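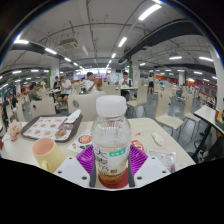

How long does it take to clear a table after lunch? Two minutes, if you start with the paper.

I mean it. Paper first. I used to grab the tray and try to pile everything on top and then the napkins went on the floor, and then you're under the table in your good pants. So now: wrappers, tissues, the little leaflets they hand you with the food on them, all of it goes in one fist. Then the tray. Then cups.

Cups are the part I argue about with Zohreh Zarei, who eats with me most days in December when it's too cold to walk anywhere. She says stack the mug on the tray. I say carry it in your hand, there is always a swallow left in the bottom and it always goes on the placemat. We have been having this conversation for 2 winters.

Sauce packets. If it's not opened, keep it!! I have a drawer at home, it's a problem, the drawer doesn't shut all the way anymore. Soy, ketchup, something from Sandivero I can't read. Still using them.

Bottles. OK so the bottle on the table up there has just a bit left in it, amber colored, and my rule is finish it or pour it out. Don't drop it in the bin like that. Cap off, tip it, cap back on. I like those bottles with the flat-ish sides, they don't roll when you lay them down in a bag. I've kept a few for watering the window plants, 300 ml is plenty for a basil.

Also the tissue thing. Crumpled tissue goes in the wrapper bag, if you have a wrapper bag. Saves touching it twice. My mother did this on trains and I was so embarassed and now look at me.

What else. Wipe the table? I do, with whatever clean napkin is left over, there's usually a folded one still sitting on the tray that no one used. Takes a second and the next person gets a dry spot for thier elbows.

Gotta run, lunch is at 12 and the line for noodles gets silly. More on the drawer some other time.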